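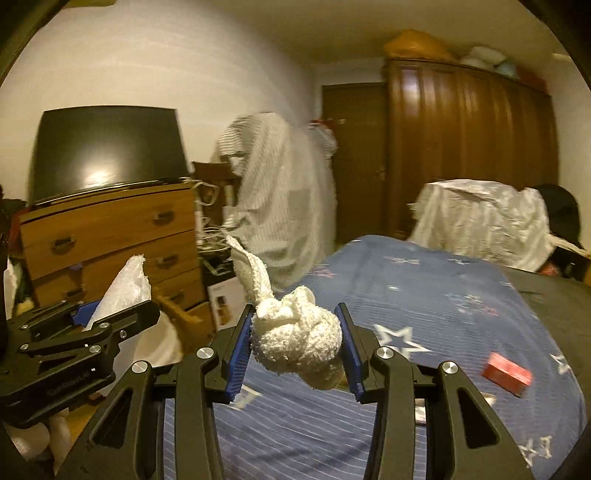
Step 4: Get everything off the bed

By now the bed has become the place where things go to avoid a decision. Towels first. A terry towel that has been knotted up into a lump will not dry, stack or forgive you, so undo the knot, pull out the twisted end and give the whole thing one good snap. Fold it in half the long way, in half again, then in thirds. My sister-in-law Itziar rolls hers. We have agreed to stop discussing it.

Plastic bags next. Look inside before you crumple one any further — I once threw out a bag containing one good sock and the warranty for a lamp. Empty bags go inside one other bag, like everybody's grandmother did it.

Step 5: The chest of drawers

Close every drawer all the way. If one stops partway, take it out and feel behind it for a T-shirt. There is always a T-shirt. Towels and spare sheets go in the bottom, small stuff up top.

If the TV lives on the chest, wipe the top around it and use a dry cloth on the screen. White cables hanging down over the corner can be gathered behind the set with a twist tie. Leave enough slack to turn the TV, or you'll be back there in June with a flashlight.

Step 6: Make the bed

Set a timer for 30 minutes at the start of step 4 and make the bed when it rings, whatever is left. The leftovers go in a basket. Label the basket if you're that kind of person.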